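Frequently Asked Questions About the Read-Aloud Swap

I get a lot of email about the picture book swap, and I answer most of it late at night with one eye closed, so I finally put the answers in one place. If yours isn't covered, write to me and I'll add it (eventually!).

What is the swap, anyway?

You send in two picture books your family has finished with, and I send you two that somebody else's family has finished with. I started it out of my dining room in Trurkham after my youngest moved on to chapter books and I couldn't face putting everything in a donation bin. It runs every month except January, when I hide.

What ages is it for?

Mostly babies through second grade. I do take early readers, the kind with short chapters and a picture on every page, but they go fast and I can't promise you one.

Does it cost anything?

Postage, and that's it. Two regular hardcovers in a padded mailer usually go media rate. Please don't send money in the envelope. I've found five-dollar bills tucked into board books and I never know who to thank.

What condition do the books have to be in?

Readable! I'm not fussy about library stamps, names on the inside cover or a little crayon. I do say no to missing pages, mildew, and anything that's been chewed all the way through. Lift-the-flap books are okay if you can live with a couple of flaps taped back on. Sound books need to make their sound, or else have the battery out so they're quiet for good.

Can I ask for certain kinds of books?

Yes, and please do. There's a line on the form for it. Bunnies, trucks and bedtime are the big three, and bedtime is the one I always run short of, so if you have a spare goodnight book lying around I would love to see it. 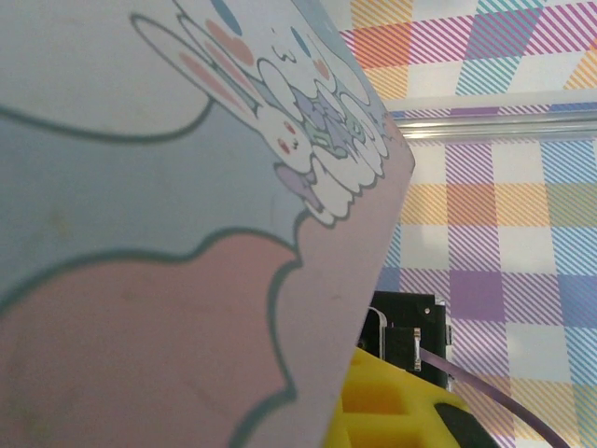 Rivico wrote in to say that "no scary ones" should be its own box on the form, seeing as one family's funny monster is another family's week of bad sleep. I went back and forth on it and then added the box. Tick it and I'll stick to gentle stories, with no teeth on the cover.

How many books do you have?

The shelves hold 800 if I stack sideways. Past that they start creeping up the stairs, and I close the form until some go out.

When do packages go out?

Thursday. I pack Wednesday night and get to the post office before it closes. If your books reach me after I've packed, you're in next week's pile. Give it 15 days before you worry and 30 before you decide the mail ate it, and then email me and I'll put together another pair.

What if we already own the one you sent?

It happens, especially with the really popular series. Pass it along to a neighbor or a waiting room, or send it back with your next two and I'll count it as an extra.

Do you take books in other languages?

I do! Spanish moves quickest, and bilingual editions are gone in a day. For anything else, drop me a note first so I can see if there's a family waiting for it.

Can a classroom join?

Sure. Teachers can send up to a box at a time, and I'll match it book for book. Just put the grade on the outside, big enough that I can read it without my glasses.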